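1월에 Lurngate에 있는 Hollovberg 작업장을 다녀왔습니다. 지난가을부터 한번 오라는 말을 들었는데 이제야 갔네요. 역에서 내려 버스를 잘못 타는 바람에 2시 약속에 꼭 20분 늦었는데도, 안내를 맡은 Aurel Pascu 씨가 현관까지 나와 따뜻한 차부터 내주셔서 얼마나 고마웠는지 모릅니다.

## 작업 규칙 이야기

이곳에서는 사람이 손에 쥐는 그리퍼로 옷이나 천을 다루는 동작을 기록합니다. 저는 장비 자랑을 한참 듣겠거니 했는데, Pascu 씨가 먼저 꺼낸 것은 장비가 아니라 얇은 규칙집이었어요. 표지에 개정 번호가 적혀 있고 여백마다 연필 메모가 빼곡해서, 정말 매일 펼쳐 보는 책이구나 싶었습니다.

제일 오래 이야기한 부분은 천을 집는 방법이었습니다. 집기 전에 패드 양쪽을 닦고 핀이 헐겁지 않은지 손으로 확인할 것, 천 밑에 깔린 이불까지 같이 물렸으면 당기지 말고 벌려서 다시 시작할 것, 실패한 동작도 지우지 말고 실패라고 표시해 남길 것. 마지막 항목은 처음엔 반대가 꽤 있었다고 합니다. 기록이 지저분해 보인다는 이유였는데, 지금은 오히려 그 표시를 제일 먼저 찾아본다고 하시더라고요.

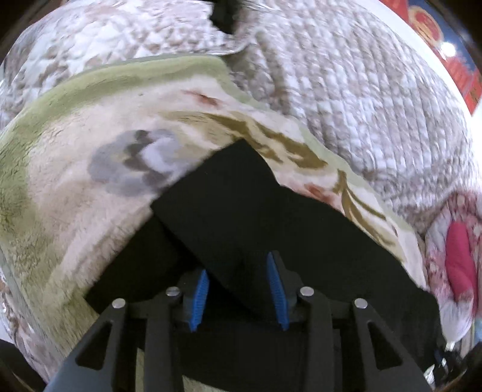
주변 물건에 대한 규칙도 재미있었습니다. 생활 공간에서 작업할 때는 침구나 소품을 일부러 치우지 않는 대신, 이름이나 주소가 적힌 종이, 약봉지, 가족사진은 반드시 먼저 빼 둔다고 해요. 집주인 동의서는 방마다 따로 받고, 중간에 마음이 바뀌면 그날 기록은 통째로 폐기한답니다. 저희 Brikwood 쪽은 동의서를 집 단위로 한 장만 받고 있어서 이 대목에서는 조금 부끄러웠습니다.

지금까지 쌓인 기록은 2647건이고, 봄까지 3000건을 채우는 것이 목표라고 합니다. 그런데 한 사람이 연속으로 잡는 시간은 엄격하게 끊더군요. 손목이 뻐근해지면 집는 각도부터 흐트러진다면서, Pascu 씨가 직접 손목을 돌려 보이셨습니다. 저도 한번 쥐어 보았는데 생각보다 힘 조절이 어려워서 얇은 손수건 하나를 몇 번이나 놓쳤어요. 옆에서 다들 웃으며 응원해 주시니 민망하면서도 어찌나 즐겁던지요!

아쉬웠던 점도 하나 적어 둡니다. 점검표가 종이와 화면 두 군데에 있는데 항목 순서가 서로 달랐습니다. 말씀드렸더니 Karunaratne 쪽 양식을 가져오면서 생긴 일이라 다음 개정 때 맞출 예정이라고 합니다.

돌아오는 길에 규칙집 사본을 한 부 얻어 왔습니다. 사무실 책꽂이 둘째 칸에 꽂아 두었으니 보고 싶은 분은 가져가시고, 메모는 꼭 연필로 부탁드려요.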